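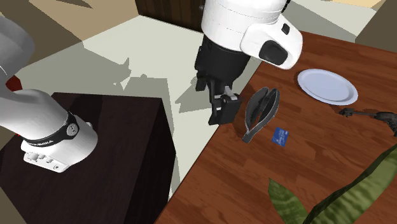
Réduire sa consommation de somnifères après des années d'usage quotidien demande du temps, et la plupart des patients suivis au centre Odukoya ont déjà essayé d'arrêter seuls, d'un coup, avec les mêmes résultats : nuits blanches, angoisse, reprise du comprimé au bout de 5 jours. Le sevrage progressif part d'un autre principe. On baisse la dose par petits paliers, et l'on ne passe au suivant qu'une fois le sommeil stabilisé. Chez soi, l'environnement compte aussi. Un meuble bas brun foncé, presque noir, comme celui que surplombe le bras blanc, convient très bien comme table de chevet, à condition que la boîte de médicaments n'y reste pas. Mieux vaut la ranger dans une autre pièce, avec la dose du soir préparée à l'avance.

Le programme Clilska, lancé en décembre, a accompagné 67 personnes de cette façon. Elles tenaient un agenda du sommeil et voyaient une infirmière toutes les deux semaines. À la fin du suivi, 62 avaient diminué leur dose. Toutes n'ont pas arrêté, et l'équipe ne le leur demandait pas.

Les premières nuits après chaque palier sont souvent les plus difficiles. Le sommeil se fragmente, les rêves reviennent — parfois très intenses — et l'on peut se sentir irritable dans la journée. Si ces effets durent, on reste au même dosage quelques semaines de plus. Il ne faut jamais interrompre brutalement un traitement pris de longue date : le calendrier se fixe avec le médecin qui prescrit.

À Roner, la pharmacie Luralance propose des piluliers hebdomadaires et vérifie les paliers avec le patient. L'entretien dure un quart d'heure et se prend sur rendez-vous.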